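## The standing desk thing, one more time

A few of you wrote in after my last post to say I'd been unfair to standing desks. Lumturie Vlachou sent me four paragraphs on the subject and I did read all of them. I'm still not sold.

My problem was never with standing. People can stand all they like. My problem is with the numbers that come along with it. The brochure from Pavden, which is the outfit our office bought from, says I'll burn "up to 200 extra calories" in a working day. Up to! Zero is also up to 200. I asked the sales rep where the figure came from and he said it was well known. I asked who knew it, and he gave me a pen.

So I kept a log for 18 working days. I stood in the mornings and sat after lunch, and wrote down how my back felt at noon and at five. My back felt the same as ever. My feet hurt, and I got snappy with Meenakshi Acharya over a spreadsheet that was mostly my mistake. One person with a notebook proves very little, and I'd say so to anyone who tried it on me. But it's a longer trial than the rep could point to.

Kwok-wai Ho tells me the trick is the mat. Naturally there's a mat, and it costs $185. I notice that whenever one of these things doesn't help, the fix is a second thing from the same catalog. I've been around that loop before, with the wrist rest and then the special lamp.

What did seem to help was walking to the mailbox and back at three o'clock, which costs nothing and has no brochure. Maybe that's just the fresh air, or maybe it's getting away from my inbox - I can't tell them apart, and I doubt Pavden could either.

I've told the office I'll give it until the end of November. If someone has a proper study, with a control group and no logo on the front page, send it over and I'll read it. Until then I'm keeping the desk at its lowest setting and sitting down to work.

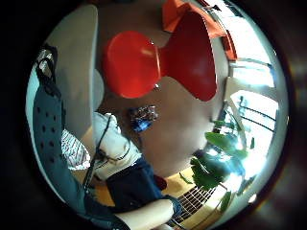
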